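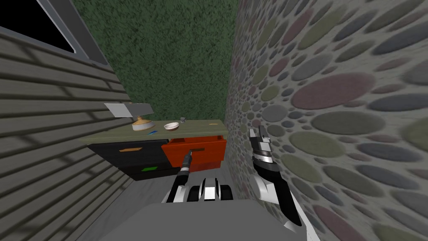 Home & Workshop Automation > Simulation Packs

3 min read

Vanel Drawer & Counter Pack

Every few months somebody announces that household robots have arrived, and every few months my socks stay where I left them. The Vanel pack is for people who would like to know how far off the socks are before they buy any hardware.

You get 19 simulated chores, most of them involving a drawer. Drawers are a humbling subject. A two-armed robot has to find the handle, get its fingers on it, pull in a straight line, and leave the lamp standing on the counter. A four-year-old manages most of this, though I wouldn't vouch for the lamp.

The rooms change their finishes from one run to the next. Stone walls, siding, green shag where no decorator would put it. A policy that only works in a tasteful beige kitchen will be found out quickly, and so will one that thinks every handle is the same color.

Can it do the chores yet? Halima Waweru ran our own baseline through 802 attempts in November. Opening a drawer went fairly well. Closing it again went less well. Putting a small object inside and then closing it is still a job we'd hire a person for, and we'd pay extra for pencils.

What's included
- 19 chores, with start and finish conditions you can edit
- Swappable wall, floor and counter finishes
- Lamps, bowls, cups and other small things to knock over
- Scoring for the left arm, the right arm, or both
- Konrad Tomaszewski's setup notes, which are longer than the software deserves

What isn't
- A robot
- Laundry. Skisden, our folding pack, is coming when it stops embarrassing us.

Licenses cover 2 machines. Shops wanting workbench and parts-bin jobs should look at the Chege pack, which uses the same scoring and has worse lighting. Support is by email from the Erville office, mornings only.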